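News > Collectors' Corner > May 21, 2018

Print this item | E-mail to a friend

Niamh Moynihan has finally found her Olosside cream jug, and what a beauty it is! Pale green glaze, a crisp mark on the base, and only a tiny flake off the spout (she paid 11 dollars at a barn sale).
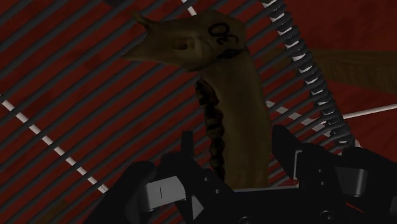
She has been after one for years to go with her sugar bowl, and the two greens match perfectly. Trefor Rosser thinks the jug is the earlier piece, going by the handle. Bring your own Olosside to the September meeting – we'd love to compare marks!
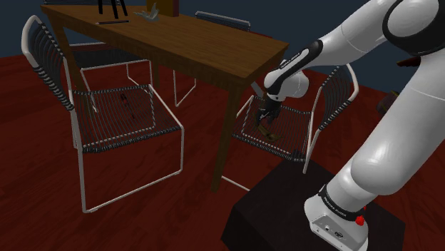 Dining table and chairs.

This site uses cookies. OK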